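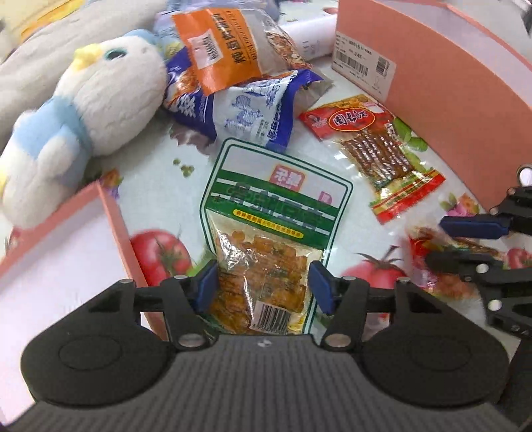 Vangelis Sarantis put it bluntly when he read a draft of this chapter: if the planner has to ask the camera the same question twice, the fault is in the software, and no amount of tuning at the fingers will fix it. Kuo-hua Ko wrote in the margin beside this that the fault is just as often in the clock.

Both remarks are about the same problem, and this chapter deals with it. In Chapter 6 we treated perception as a function that takes an image and returns a pose. In Chapter 7 we treated planning as a function that takes a pose and returns a path. Here we connect the two and run them while objects overlap, plastic reflects the light, and the estimate is already old by the time anyone uses it.

# Chapter 8: From Image to Grasp

## 8.1 What the grasp planner needs

A grasp planner for a parallel gripper needs four things before it can propose a motion:

- the position of the point midway between the two finger pads at closing
- the direction from which the gripper approaches
- the opening width before contact
- the time at which the estimate was made

Students usually remember the first three. The fourth gets left out of the message definition, and then has to be added after every other module has been written. Put it in at the start, even if nothing reads it yet.

Sealed snack packets are a good test for the first item. A packet of dried tofu has a printed upper part and a clear lower part through which the food shows. A segmentation model trained on cartons tends to find the printed area and stop at its border. The centre of that mask is well above the centre of the packet, and a grasp planned there will pinch the top end and leave most of the weight hanging to one side. Section 8.3 shows how to correct the mask using the outline of the seal.

Patterned backgrounds cause a different error. A tomato printed on a tablecloth has a strong edge and a solid colour, and a colour-based detector will report it as an object. Depth settles the matter in most cases, but a flat packet stands only slightly higher than the cloth, so the depth threshold can't be set very high. We'll use the two sources together and weight them by how noisy each one is.

## 8.2 The software used in this chapter

The exercises use three programs. Travier is the message layer and carries images and poses between processes. Surkico is the planner from Chapter 7, with a grasp module added. Elta records every message to disk and plays it back at the original rate or slower.

You'll also need the Witkowska set, which contains 3404 recorded grasp attempts on packaged food. Of these, 133 are held back for testing. Don't train on them. Each attempt is labelled by outcome, and the label was applied by a person watching the playback, so expect a few that you disagree with.

The default settings are as follows.

| Setting | Value |
|---|---|
| Control loop rate | 50 Hz |
| Maximum planner iterations | 4000 |
| Pose estimate expiry | 133 ms |

At 50 Hz the loop runs every 20 ms. An estimate that expires after 133 ms therefore covers six full cycles and part of a seventh. If perception takes longer than that, the controller stops and waits, and the log fills with expiry warnings. Work through the timing by hand once before changing any of these values.

## 8.3 Correcting the mask

We begin with a single packet lying flat, with nothing touching it. Let *M* be the set of pixels returned by the segmentation model, and let *B* be the closed outline fitted to the sealed edge. When *M* lies wholly inside *B*, we replace *M* with the region enclosed by *B* and recompute the centre. When *M* crosses *B*, one of the two is wrong, and we need a rule for choosing between them.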